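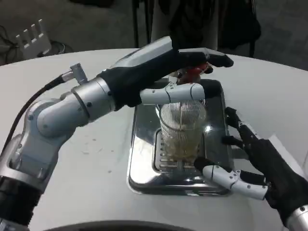

How to set a drink on a metal tray

A polished tray shows every drip and fingerprint, so start by wiping it down with a soft dry cloth. Go with the length of the tray and finish in the corners. Rounded corners are easy - one pass with a fingertip under the cloth does it.

Wash the glass by hand in warm water. Ribbed glass holds soap between the ribs, so rinse it twice and leave it upside down on a towel until it is dry. Check it against a window before you use it.

Put the tray on the table first, then the glass on the tray. A glass that narrows toward the base tips more easily than a straight one, so keep it away from the rim of the tray and pick it up low down.

Add fruit or anything else solid before you pour. Lower it in from just above the rim. Dropping it can chip thin glass.

Pour slowly and stop two fingers below the top. If you have to carry the tray, stop at three. Hold it by the short sides with both hands.

Posted by Dong-hyun Byun, 2021-07-17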